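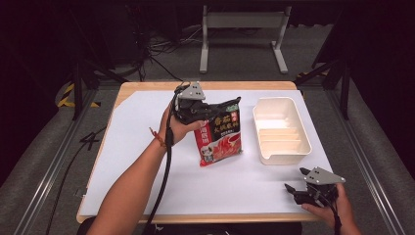 The Fotdale tray, empty, with one of the packets it is supposed to hold.

Fotdale slotted tray by Dekholm: $15, off-white, one size

I have bought a lot of pantry organizers over the years and most of them ended up holding batteries. So when four of these trays turned up on our order sheet at $15 each, I asked why we couldn't keep using the lids from old file boxes. I was outvoted. We have now had the trays for 10 weeks, and I've been asked to write up what I think, presumably in the hope that I have come around.

I have come around a little.

The problem we wanted to solve is a dull one. A large share of what we keep is soft packets: soup bases, seasoning, snacks, dried mushrooms, those small sachets of sauce that get into everything. They don't stack. You lay them flat and the pile slides. You stand them in a box and they slump, and the one you need is face down at the bottom. Tear the box down, find it, put everything back, and by then somebody is asking where the other kind is.

The Fotdale is Dekholm's answer. It's a rectangular plastic tray with raised walls, rounded corners and a row of low parallel ridges that make shallow slots. You're meant to stand one packet in each slot, like records in a crate. There are no moving parts and no lid. The ridges don't come out or slide along, so the spacing you buy is the spacing you live with.

Dekholm says on the product page that it will "hold any pouch upright." I'll get to that.
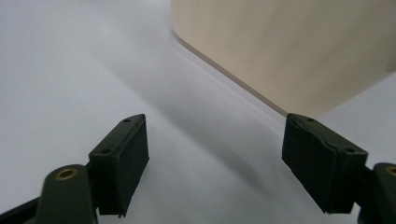

Stombridge Community Pantry | Dry Goods and Packing Team

Setup first, such as it was. There's nothing to assemble. The trays came in one carton with too much tissue between them and a folded sheet of instructions in nine languages, which seems like a lot of effort for an object with no instructions to give. I washed all four in the sink with dish soap. They had a faint plastic smell for the first couple of days and then they didn't.

Weight is listed at 226 grams and ours matched that on the kitchen scale. It feels light in the hand, lighter than I'd like for the price. If you load one end and leave the other end empty, the tray wants to scoot when you pull a packet out. A strip of shelf liner underneath fixed it for us, but I don't think you should have to go and buy shelf liner for a $15 tray.

Now the slots. They are shallow. I want to be clear about this, as the photos on the Dekholm page are taken from low down and make the ridges look like real dividers. They're bumps with ambition. A stiff packet, well filled, with a flat bottom seam, will stand in a slot and stay there. A half-empty one, or one with a crumpled bottom edge, leans on its neighbor. Once the whole tray is loaded this stops mattering very much, since everything is leaning on everything else in an orderly way. With three packets in it, the tray looks like a bad set of teeth.

Thick packets are a bigger complaint. Hot pot base in the block style is too fat for one slot and rides up on the ridge, so it ends up straddling two. It works, after a fashion, but you lose a slot each time. We gave up and moved the blocks to a plain bin. Very small sachets have the opposite trouble and fall over sideways in the slot, where they're as hard to find as they ever were. So "any pouch" turns out to mean a medium-size pouch, fairly full. Fine, but say so on the page.

What I did not expect was how much quicker the loading goes once you quit trying to do it straight from the carton. Lay a sheet of white paper on the table, tip the packets out, turn them all face up, and only then start filling the tray from one end. The colors show up well against the paper and you catch the torn ones before they go in. Hold each packet by a top corner and let it hang for a second so the contents settle. Then lower it in.

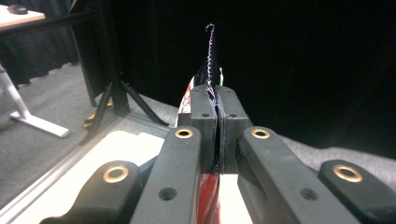 Packets with a twisted or gathered top are their own category and I wouldn't put them in a Fotdale at all. They're narrow up top and heavy at the bottom, and they rotate. You end up reading the back of half of them. Hooks would be better. We have a rail inside the cupboard door that cost less than one tray, and anything with a bit of cord or a loop on it can go there.

Cleaning is where I have my one strong opinion. The slots collect dust and chili flakes, and a sponge won't get down into the angle where a ridge meets the floor of the tray. An old toothbrush will. The off-white color was a poor choice for something meant to sit under packets of red seasoning. Ours got a leak in the second week and the stain is still there, faint and orange, after bleach. A dark gray version would have been the obvious thing to make, and as far as I can tell there isn't one.

There is a small notch on one corner. I don't know what it's for. One theory here is that it helps you lift the tray out of a tight shelf, another is that it's for a label. The instruction sheet, for all its languages, doesn't mention it. I've been using it to keep track of which end I started filling from, so it earns its place that way.

How does it compare? Before these we tried the Dobre bin with the clip-in dividers. The Dobre is deeper and holds fat packets better, and you can move the dividers around. The clips also snap. We broke two in the first month by doing nothing worse than pulling on them, and the replacement set cost nearly as much as the bin. The Fotdale has nothing on it to snap. One of ours went off the back of the counter onto tile and only has a scuff to show for it.

Would I buy it with my own money? For a kitchen at home, probably no. A shoebox lid and a few strips of cardboard will do the same job, and you can throw it out when something leaks. For a shared shelf where several people put things back in a hurry, I'd say one is worth having and two might be. Four was too many. Two of ours are in daily use and one comes out when a delivery is large. The last one is on the desk by the door with envelopes in it.

Good for: medium packets, flat bottoms, shelves that get a lot of hands.

Not good for: block seasoning, tiny sachets, anything that might leak red.

Three out of five. It would be three and a half in gray.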